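Prarnari Tabletop Kit: Frequently Asked Questions

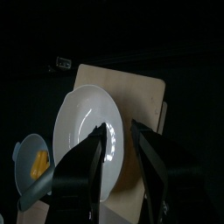

The two-finger gripper at a plate with a wavy rim, seen from the wrist camera.

What comes in the kit?
One arm, the two-finger gripper, the wrist camera, a power supply and a table clamp. Dishes and other objects are not included.

Can it pick up plates?
Yes, most of them. Set the grip width in Mivitz, the control software, before the first try. Start with a slow approach and a plate you don't mind breaking.

How much can it lift?
300 grams at full reach. Weigh heavy stoneware first.

Do shiny dishes cause trouble for the camera?
They can. Glare on a glazed rim may throw off the edge finder. Move the lamp or turn on low-glare mode under Camera.

Do I need to know how to code?
No. You can record moves by hand and play them back. A Python library is there if you want it.

Does it work with the older Han base?
Yes, with adapter plate 194. Order it separately.

How long is the warranty?
2 years on the arm. Finger pads are wear parts and are not covered.

Where do I send a unit for repair?
To our Hendlow shop. Email Mhairi Tennant in support first for a return number, and quote error code 1527 if the gripper has stopped closing. The shop is closed for part of August.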